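Wera Project: Planning and Perception Software for Domestic Manipulation
Progress report to the Casau Fund
Submitted 12 June 2025

Status

The project remains on schedule. Of the three software deliverables due in this period, two have been accepted by the integration group at Ingvarsson and the third, the contact-aware motion planner, is in final review. Spending is within the approved budget, and no change to the staffing plan is requested.

Work completed

The perception module was rewritten during the period. The earlier version produced a single map of the work area at the start of each task and did not update it until the task ended. This was adequate for bare tables but performed poorly in kitchens, where a drawer left open or a mug moved to one side could make the map wrong. The new version refreshes the map each time the arm completes a motion and marks the regions it could not observe. The planner treats those regions as occupied until they have been seen.

The module was trained and checked against 3,009 recorded task attempts. Attempts in which the arm itself blocked the view of the target were kept in the set, as the previous review requested. Labels for these attempts were corrected by hand where the automatic labels disagreed with the joint positions logged by the controller.

The planner now accepts drawers and doors as objects with a range of positions. Previously each was either open or closed, and a drawer left partly open was often ignored. The change required a new file format for kitchen layouts, and all existing layouts have been converted. A short guide to the format is included with the software release.

Current tests are carried out on a furnished countertop with household items left in place. The test list covers small objects on the cutting board, reaches near the open drawer of the desktop organizer, and motions that must stay clear of the appliances on either side. 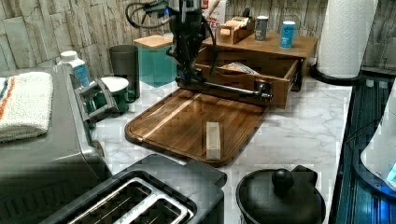
Pluvico, which reviews the software on behalf of the Fund, replied to the draft of this section that the clearance settings still seemed too cautious, and asked whether the planner was refusing reaches that an experienced operator would complete without difficulty. It also asked that refusals be reported separately from failures in all future results.

The project team accepts both points. A fixed clearance was applied to every object in the map, whatever its size or shape, and in narrow spaces this left the planner with no valid path. Clearance is now set per object class, with a lower limit that the operator cannot override. Refusals and failures have been separated in the logging tool, and results from earlier tests will be reprocessed in the same way – the raw logs are complete, so no tests need to be repeated.

Open issues

Planning time increases sharply when an open drawer and a tall object stand close together. The cause has been traced to repeated collision checks on the same pairs of surfaces, and a caching scheme is under test.

Glossy surfaces continue to produce gaps in the depth data. The perception module marks these gaps correctly, but the planner then routes the arm around space that is free. A second viewpoint reduces the problem at the cost of a longer task.

Next period

Work will concentrate on recovery behavior after a failed grasp. The team has defined 16 recovery cases, to be run first in simulation and then on the physical arm. The combined release of perception, planner and logging tools is planned for October, together with the reprocessed results requested by Pluvico.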